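Home Issues Authors Submit Search

3. Soft packaging and wash-up things in the home kitchen

3.1 What gets kept

Most work on household packaging stops at the bin. We were more interested in the stuff that doesn't get that far, or takes its time. Foam sleeves off fruit, snack wrappers, clear produce bags. Light, bulky, awkward to stack, and in the Jusau households nearly always found on the table and not in any cupboard. Hauser's earlier diary study (Lorenz Hauser, the Barroso report) put this down to lack of drawer space. We don't think drawer space is the whole story — the kitchens with the most cupboards had just as much of it lying about.

Foam net is the odd one. It has no flat state. Pick it up by one end and it opens into a loop, put it down and it takes up the room of the fruit it came off. Householders called it "the sock", "the net", in one case "that bubbly stuff". Few had a settled place for it. Film and wrappers get folded or knotted; the sleeve just sits there.
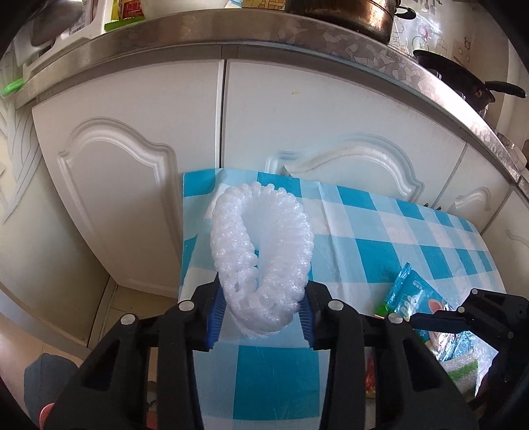

Figure 3. Foam net sleeve, clear bag and snack wrapper at a kitchen table with checkered cloth. White base cabinets and steel countertop behind.

Note the distance in Figure 3 between the table and the cooking side. Pot, frying pan and dish rack keep to the countertop, packaging keeps to the table. We saw this split again and again in the Sovska flats, wich are smaller, and it held up there too. Table surfaces covered with a patterned cloth seem to invite short-term parking of things. Participants said a cloth made the table feel "less like a bench". Hard to test. We note it and move on.

3.2 Brushes, pads, basins

Second group of objects, different problem. Wash-up tools are kept on purpose, but they drift. Asked where the scrubbing brush lives, people answered straight away, then went and found it somewhere else. A basin is the usual collecting point. It's carried, it's set down wherever, and whatever is in it goes along for the ride.
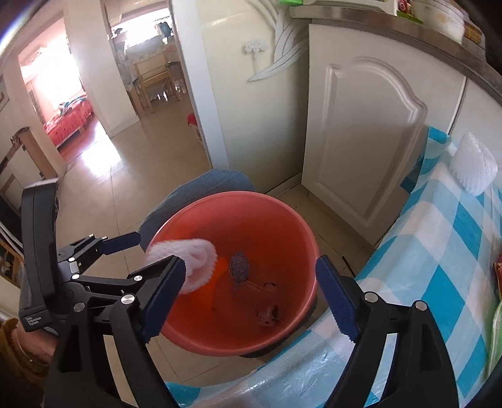
Basins were coded as containers when they held tools and as tools when somebody was washing in them. Coders disagreed on this more than on any other item and the rule was rewritten in November. Brushes left on a table or bench outside the basin were coded seperately as "strays", even where a basin was within arm's reach. Small loose parts (clips, caps, bits of handle) were coded with whatever they lay in.

Scrubbing pads wear out faster than brushes and get demoted: dishes first, then sink, then floor or shoes. The demoted pad often stays in with the good ones. The Lastudero sheet has no box for this, so we added a remarks line. Remarks were free text, max. 500 characters, and most were far shorter — "old one, for the pots" is typical.

Limits of this part: one visit per kitchen, daytime only, and we didn't ask people to leave things as they were the night before. Some will have tidied. Section 4 takes up storage proper.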